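Start Über mich Archiv Kontakt
Blog > Kleiderschrank > Kaufpause

Kaufpause, Halbzeit

26.06.2023

Schnell zwischen Tür und Angel, muss gleich los. Wollte aber endlich was zur Kaufpause schreiben, haben ja ein paar von euch gefragt. Also: keine neuen Klamotten seit Januar. Socken zählen nicht. Unterwäsche auch nicht. Der Regenmantel im März leider schon, dazu später.

Auslöser war die Steuer. Kontoauszüge durchgesehen, alles von letztem Jahr zusammengerechnet, was irgendwie Kleidung war. 2.550 Euro. Ich hab zweimal nachgerechnet. Davon allein 941 bei Nornance, und da kauf ich angeblich »fast nie«. Zwei Teile hatten noch das Etikett dran.

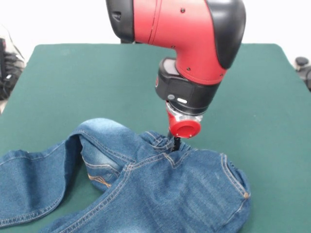
Was leicht war

Newsletter abbestellen. Ging in einer Viertelstunde, außer bei Eltero, die schicken trotzdem weiter. App vom Handy. Nicht mehr durch die Fußgängerzone nach Hause, sondern hinten am Kanal lang, da gibts nur eine Bäckerei und einen Schlüsseldienst.

Und Hosen! Dachte, das wird das Schlimmste. Aber ich zieh eh immer dieselbe Jeans an, die anderen lagen seit Jahren ganz unten im Stapel. Eine davon passt wieder, eine hat Keisha mitgenommen, der Rest liegt im Flur und wartet auf den Tauschabend.

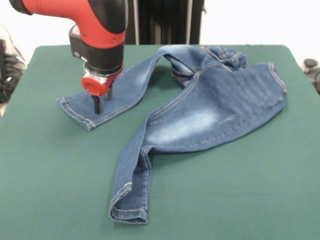
Blaue Jeans auf Dunkelgrün.

Was nicht leicht war

Die Hochzeit im Mai. Alle neu eingekleidet, ich im grauen Kleid von 2016, am Reißverschluss mit einer Sicherheitsnadel. Hat keiner gemerkt bis ich es selber erzählt hab, nach dem zweiten Glas. Blöd.

Der Mantel. Bin in Mustthorpe in einen Guss gekommen, alter Mantel durch bis aufs Hemd, nächster Laden, gekauft. Nicht mal ein schöner. Gilt als Verstoß, steht auf der Liste am Kühlschrank.

Und Langeweile. Hab offenbar viel geshoppt, wenn ich auf was gewartet hab. Zug, Arzt, Nudelwasser. Jetzt les ich wieder, im Moment einen ziemlich zähen Krimi.

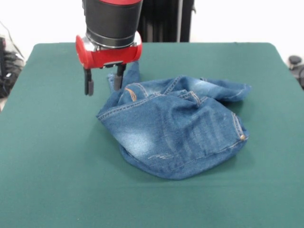
Denim, zerknautscht.

Flicken

Kann ich immer noch nicht. Knopf annähen ja, Saum so lala. Im Schritt durchgescheuert ist eine andere Liga, da hab ichs mit Bügelflicken versucht und die haben etwa einen Waschgang gehalten. Corinne sagt, von innen unterlegen und dann eng hin und her steppen, mit dünnem Garn, das dicke macht den Stoff hart. Probier ich im Juli, da leiht sie mir ihre alte Lindqvist. Die wiegt so viel wie ein Kleinkind, muss ich mit dem Auto hollen.

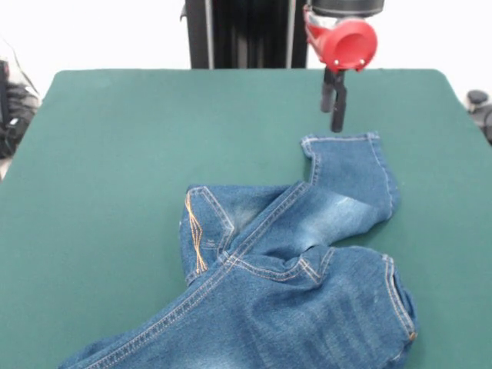 Foto: Corinne Strickland

Ach so, wegen der Frage von neulich, ob Secondhand erlaubt ist: bei mir nein. Kenn mich doch, dann sitz ich halt da jeden Abend und scrolle. Tauschen ja, geschenkt ja, Flohmarkt nur gucken.

Nächstes Mal dann die Schuhe, das wird ein eigener Eintrag. So, Bus.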